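MEDIA RELEASE
21 October 2025

Vosgate rainwater tank survey finds most problems start on the roof

Households in the Vosgate district that rely on rainwater tanks are being urged to clean their gutters and check their inlet screens before summer, after a district-wide survey found that the condition of the roof and gutters mattered more to water quality than the age of the tank.

The survey was run by Arnora, the regional water advisory service, and covered homes in Vosgate township, the Kim valley and the farms on the northern side of the range. A total of 899 households asked for a sampling kit. Of those, 891 sent back a sample that could be tested. The remaining kits were returned with the seal broken or too long after the sample was drawn.

Samples were taken from the kitchen cold tap by the householder, following printed instructions, and posted or dropped off in the chilled bag supplied. Each was tested for E. coli, turbidity, pH, lead, copper and zinc. Householders also filled in a form about their roof, their gutters, the tank itself, nearby trees and when the tank was last cleaned out.

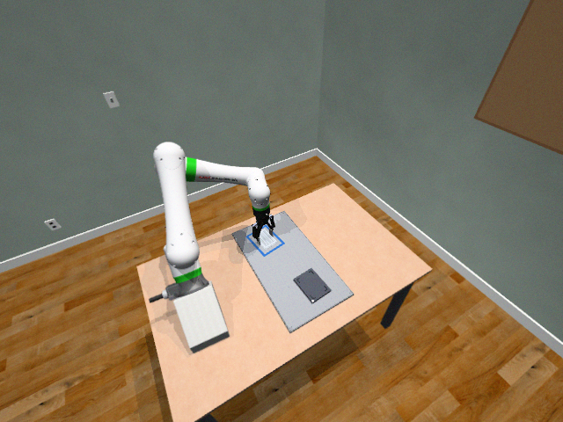

Mercedes Flores said the forms turned out to be as useful as the water. "People were very frank. A lot of them wrote that they had no idea when the tank was last looked at, and that tells us where the advice needs to go."

Flores said the pattern was clear across the district. Homes with overhanging branches and gutters that had not been cleared in the past year were far more likely to return a poor result, whether the tank was new poly or old concrete. Some of the oldest tanks in the Kim valley gave very good water. The owners of those tanks mostly reported clearing leaves before winter and again in spring.

Metals were a smaller concern. Most samples were well within the drinking water guidelines for lead and copper. Where lead was higher, the usual source was old flashing or paint on the roof. Householders in that group have been contacted by phone and offered a second test at no charge. They have been advised to use another source for drinking and cooking until the result is back.

Low pH was common in homes with poly tanks and copper pipes. Slightly acidic water can draw copper out of plumbing, particularly when it has been sitting overnight. Running the tap for a short time in the morning is enough in most cases, and the water can be caught in a bucket for the garden.

Individual results have been mailed to every household that took part. Results are not shared with council, insurers or real estate agents, and no property is named in the summary report.

The survey did not cover bores, dams or carted water. Residents who top up their tank with carted water were asked to say so on the form, and their results are reported separately.
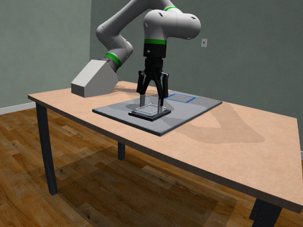 What householders can do now

Arnora recommends the following before the first summer storms:

- Clear leaves and silt from gutters. If you are not safe on a ladder, get someone in.
- Cut back branches that hang over the roof.
- Check the mesh on the tank inlet and overflow. Replace it if it is torn or rusted. Mosquitoes will get through a very small gap.
- Empty the first-flush diverter and make sure the drip outlet is not blocked. Many diverters in the survey had been fitted properly and then never opened.
- Look at the sludge on the bottom of the tank. If it is close to the level of the outlet, have the tank cleaned by a contractor.
- Do not enter a tank yourself. The air inside can be dangerous even when the tank is empty.

Anyone who is pregnant, elderly, or looking after a baby or a person with a weakened immune system should consider boiling or filtering tank water before drinking it. Bringing it to a rolling boil is enough to deal with bacteria. Boiling does not remove metals.

Households that choose a filter should check what it is rated to remove. A sediment cartridge will make cloudy water look better and will do nothing about bacteria. Cartridges and ultraviolet lamps need to be changed on the schedule given by the maker, and several forms mentioned lamps that had been switched off to save power.

Second round of testing

A second round will open in July next year so that winter results can be compared with those from the dry months. Households from the first round will be invited back, and new households can join if kits are available.

Kits will again be free for concession card holders. Registration will be through the Tiltent booking page, the same one used for septic inspections, or by filling in a paper form at the Vosgate library. The library will hold sample drop-offs in the morning only, as the courier leaves before lunch.
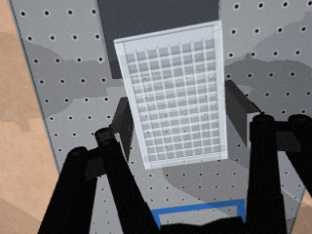 A translucent well plate with a grid of square compartments.

The summary report is available from the Arnora front counter and at the Kim general store. A large-print copy can be posted on request. Two information evenings will be held at the Vosgate hall, one on tank maintenance and one on filters and plumbing. Times will be printed in the district newsletter. There is no need to book, and supper is provided.

Householders who have not received their results should call the Arnora front counter and quote the number on the tear-off slip from their kit. If the slip has been lost, the street address will do.

Media contact: Mercedes Flores, Arnora

ENDS

Recent releases
Septic inspections: what to expect on the day
Vosgate standpipe closed for repairs
Kim valley bore licence renewals
Greywater and the vegetable garden
How to read your tank test results

Comments (4)

tankhand
Good to see the old concrete tanks come out alright. Ours was my grandfather's and everyone keeps telling us to rip it out.

Northside Jen
Does the free kit cover you if you have two tanks joined together? The form only had room for one.

P. Doyle
Jen, we have the same set-up. I rang and they said test from the kitchen tap and write both tanks on the back of the form.

gumleaf
We sent ours in late and got the letter saying it couldn't be tested. Fair enough, but could the drop-off be open in the afternoon as well? Some of us don't get into town before lunch.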